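Sornard Tabletop Rule Set (binder + cards) – Review

Posted 12/26/21
Bought from: Evton
Rating: 4 out of 5

Quick one, typing this between loads of laundry. Had the binder since May and keep getting asked if it's worth it. Short answer yes, if you run an arm on a table with people walking past and more than one person sets it up. Long answer below.

What you get

46-page binder, ring bound, lies flat. 16 rule cards on a ring. A pad of setup sheets, tear-off. Pad refill is 10 dollars, we're on our second. Cards are thick, corners have held up. Print on the setup sheets is small. Too small for a clipboard at arm's length.

No software. No login. Good.

What it covers

Small arms doing pick and place work. Sorting, packing, unpacking, moving things from one container to another. It does not replace the manual that came with your arm or whatever your safety person says, and it says so on page one. Think of it as house rules somebody already wrote out for you. We had house rules before. They were in a chat thread.

Sections go: table, objects, targets, arm, people, log. I'll do the ones I have opinions on.

Table. Same covering every session, matte if you can get it. Edges of the work area marked or obvious. Nothing on the table that isn't in the task list. Cables off the walking path. That last one got its own card and I get why, it's the one we fail. Cables still run across the floor by our table, you can see them in the second picture. On the list for after the holidays.

Objects. Best section by far. The rule is mixed or nothing – a load of identical blocks tells you very little about how an arm will do with real stuff. So they want soft things, round things, shiny things, see-through things, and something that flops. Knit cloth is good for this. Balls roll. Clear bottles and plastic bags give the camera a bad time. Spiky rubber balls are a pain in a whole other way, the grip looks different from every side.

Also a rule about how to load the basket. Tip everything in, don't arrange. One person loads, another person starts the run. We were arranging without noticing. Everybody puts the duck on top.

One gripe. The binder says to write down every object by name before each session, and the sheet has room for maybe half of what we use. You end up writing on the back, then the back doesn't get scanned. Evton sells a longer sheet but only in the big bundle. Come on.

Targets. Boxes, bins, holes, whatever things go into. Rule is each one has to be told apart at a glance by the person AND in the camera view, so color on the top face, plain color, one per box. Cardboard and colored paper is fine, they say that outright, which I liked. You don't need machined anything. Check the hole edges at the start of the day, swap the top when it tears. They don't say how torn is too torn. Would of liked a picture there.

And a stop rule: if something soft is sticking up out of a target, that goes on the sheet before the next pick. Do you count it as placed? Binder says pick an answer on day one and never change it. We count it if it's more in than out and stays put. Yours may differ, just write it down.

Arm. Mostly common sense. Park it in the same pose when you reload. Fingers clear of the basket before any hand goes near. Say "hands in" and "hands out", out loud, every time. Felt silly for a week. Now visitors do it.

Card 9 (stop button reachable from the loading side) is the one I'd hand to a new person first. The wording is a bit stiff, "the operator shall" and so on, but it's two sentences and you can't misread it.

People. One person owns the session. Their name goes on the sheet. If they leave, the run stops. No exceptions listed, and we tried to find one.

Log. This part is weak. It's a paper table with boxes for time, object, target, result. Fine for a day. We passed 3000 picks in the fall and nobody is flipping through paper for that. We type it up at night. The Urquhart guide has a far better log chapter, but it's written for big cells with fences and most of it won't apply to a tabletop.

Versus the others

Urquhart – thorough, heavy, wrong size of robot for us. Borrow it for the log chapter.

Skirnora starter cards – cheaper, cute, thin. Nothing on soft objects at all. Ok for a class.

Sornard – the one that stays on the bench.

Does it change anything

For us, sessions by different people look like each other now. Before, I could tell who had set up from one look at the table. Arguments about what counts are shorter too. I can't tell you it made the arm pick better, and the binder doesn't promise that.

Good
– objects section, worth the price alone
– cards survive being dropped
– ok with cardboard
– short sentences on the cards that matter

Not so good
– object list too short
– paper log
– no pictures for wear and tear on the targets
– index at the back has wrong page numbers for the arm section, check yours

Who should skip it: anybody with one operator and one object. Also anybody who needs a formal certificate, this isn't that and won't get you one.

Our table, since people ask what a load looks like when you follow the objects card:
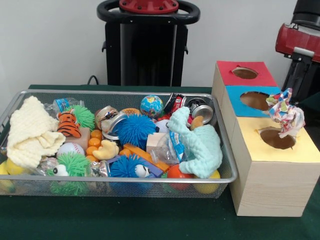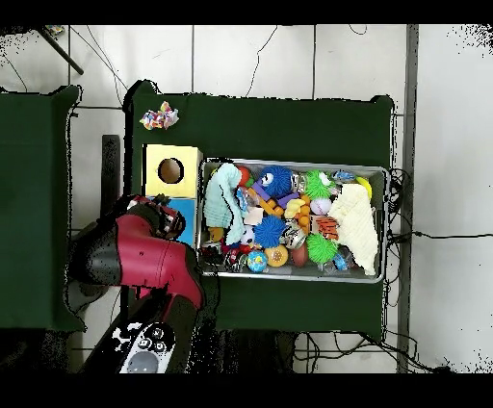
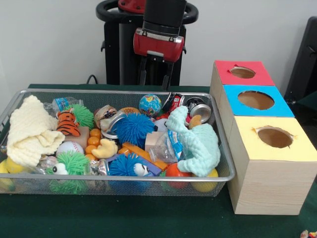

Sorting table with a full mixed load, box tops with holes for targets. First picture has the patterned cloth in the yellow-top box.

Will update if Evton fixes teh index.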